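The operator had been up since six when we spoke, and most of the morning had gone on paper. Sorting it, lifting it, putting one sheet on top of another. The project, which goes by the name Dredeo, wants a two-armed robot to tidy a desk, and for now the teaching is done by people.

"We started with remote control," the operator said. "You sit at the Yeoman station and drive the arms with two handles. It works for boxes. For a single sheet of paper it's hopeless – you can't feel the edge, so you pinch too hard or miss it."

After 227 attempts by remote control the team kept 66. They now record the hands themselves, with markers on both wrists to give the position of each hand, and work out the arm movements later.

"The left hand usually does the lifting and the right one keeps the rest still. I never thought about that until I had to do it for a machine."
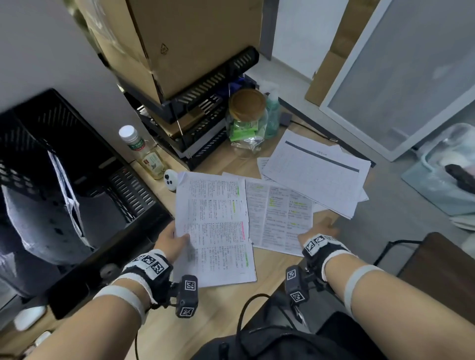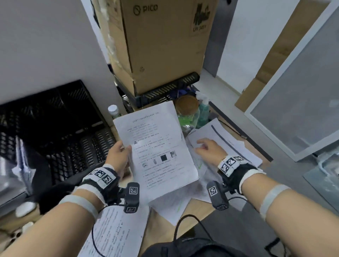
The target is 3,000 recordings by the end of July. Each desk is left as its owner had it, and the operator is told only to handle the papers at an ordinary speed.

"People slow down when they know it's for a robot. They make everything very careful and it isn't any use, the robot learns to dither. I tell new people to think about lunch."

Remote control hasn't gone away. Once the robot has learned from the hand recordings, someone sits at the Yeoman station and takes over when it gets stuck, and those corrections go back into the training. It needed 3 of them in its last run at the Mullik office. The operator thinks stapled pages will be harder and would like to leave them until the autumn.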